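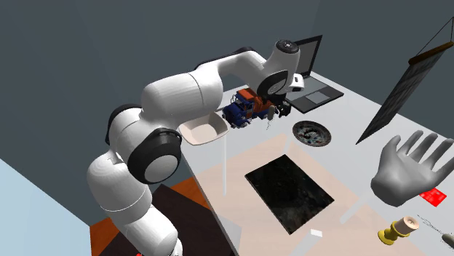
A white bowl on a big white table.

Drying out hockey kit at home

If you have a skater in the house you will know the smell I mean. It creeps out of the bag in the hall, up the stairs and into the airing cupboard, and by the middle of the season even the dog goes round the other way. We have had a bag in our hall for years now, and I have tried most things, so do put the kettle on and I'll go through what works for us.

Empty the bag the minute you get in. Yes, even after a late game, and yes, even the socks. Gloves want to stand fingers up with the cuffs open, and skates should have the insoles out and the laces pulled right down — a dry blade wiped with an old tea towel will thank you too. Keep everything off the radiator, as leather goes stiff and starts to crack.

For the pads, my friend Graciela Ibarra swears by a cool bath with a cup of white vinegar in it. Half an hour is plenty. Rinse them, press (don't wring!) and hang them somewhere with a breeze. In July I do the whole lot on the line and leave it out all day, and it comes in smelling of nothing at all, bliss.

Jerseys go in inside out at 30 with any straps done up, or they will catch on everything else in the drum. No fabric softener, please, it clings to the fibres and they stop letting the sweat through. I did use it for one whole winter before I was put right, and poor Sebastián had to wear the results.

The bag itself gets forgotten. Turn it out over the bin, wipe the lining with warm soapy water and prop it open overnight with a coat hanger. A spoonful of bicarbonate of soda in an old sock, knotted at the top, can live in the bottom until the next game. Change it every month or so.

Next time I'll do helmets and visors, which need a gentler hand.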